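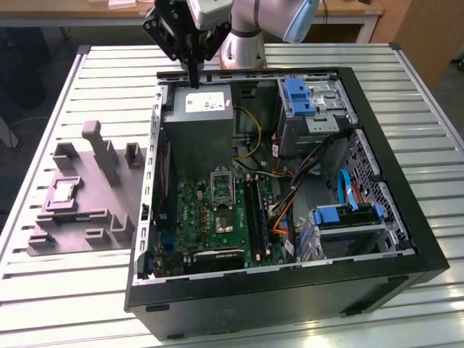

Rultgate Computer Drop-Off, Zomdale
Frequently asked questions about old desktops

We get the same questions every week so here they are in one place. Read before you call please, the phone is one person and a sandwich.

What do you take?
Desktop towers, any age, any brand. Working, dead, half dead. Loose parts too: power supplies, memory, optical drives, hard drives, cables, expansion cards. Keyboards and mice ok if they're in a bag.

What don't you take?
Tube monitors, printers, anything with a swollen battery. Microwaves. (Yes, people try.) Swollen batteries go to the Gilmartin hazardous counter, not in your trunk for three weeks first.

Is there a charge?
No charge for towers. Flat screens are $3 each. Cash or card.

Is there a limit?
20 towers per visit. Clearing out an office? Email first and we'll set a time at the side door on the Sakmont end.

Do I need to take it apart before I bring it?
No. Whole is easier for us. If you already started, fine, put the screws in a sandwich bag and tape it inside the case.

What about my files?
Copy what you want first. We can't get anything back once a drive is in the bin. All hard drives get pulled and shredded, nothing gets reused with your stuff on it. If you'd rather keep the drive, take it out at home or ask at the desk and we'll do it while you wait.

How do I take the hard drive out myself?
Shut down, unplug from the wall, hold the power button in for a few seconds. Lay the tower on its side on a table. Side panel off, usually two screws at the back or a latch. The drive is a flat metal box in a bay, often in a lower front corner. Two cables go to it, one data, one power. Pull by the plug not the wire. Some drives slide out on plastic tabs you squeeze, some have screws on both sides. Don't force it, look for another screw.

The colored plastic bits, do they mean anything?
Mostly they mean "squeeze or lift here." Plenty of makers use blue for anything you're meant to move by hand. Drive tabs, optical drive latch, that kind of thing. Not a rule though, look before you pull.

Can I open the power supply?
NO. The metal box with the label on it stays closed. It can hold a charge after it's unplugged. Taking the whole unit out of the case is fine, opening the unit is not. We don't open them either, they go out in one piece.

How do I get the power supply out then?
Unplug every lead that runs from it first. Board, drives, the lot. Then the screws on the back of the case, normally four. Some cases have a catch underneath as well. Keep a hand under it when the last screw comes out, they're heavier than they look and the motherboard is often right below.

I took the processor out to sell. Do you still want the rest?
Yes. Empty socket is no problem. If you left the bracket on, leave it on.

And the memory?
Same, keep it or leave it in. Push the clips at the ends of the slot outward, stick pops up. Some boards only have a clip at one end. We pull memory and test it for rebuilds.

Do I have to unplug all the cables?
No. Please don't cut them! Cut cables are worth next to nothing and whole ones we reuse. Loose ones, wrap with a twist tie or rubber band.

It's full of dust. Do you care?
A bit. Take it outside and blow it out with canned air if you can. Don't use the house vacuum inside the case, static. Smoke or mouse problem, bag it and tell the desk.

Where does it all go?
Good ones get rebuilt and sold cheap in the front shop. The rest is stripped and sorted, steel, aluminum, boards, wire, plastic. Last year that was 3,839 towers in and 87 good enough to sell again whole, plus parts from a lot of others.

Can I buy just a part?
Yes, parts shelf is left of the counter. Drive cages, slot covers, side panels, fans, SATA cables in every color. No returns on parts, bring your old one to match agianst.

Do I get a receipt?
Ask for one. It lists what you dropped off, no dollar value, we can't put one on it.

When are you open?
9 am to 4 pm, last drop-off 3:30. In November we close an hour earlier for inventory. Don't leave stuff at the gate overnight, rain gets in and then its scrap.

Question not here?
Use the form on the contact page. Put the make of the computer in the subject line if you know it.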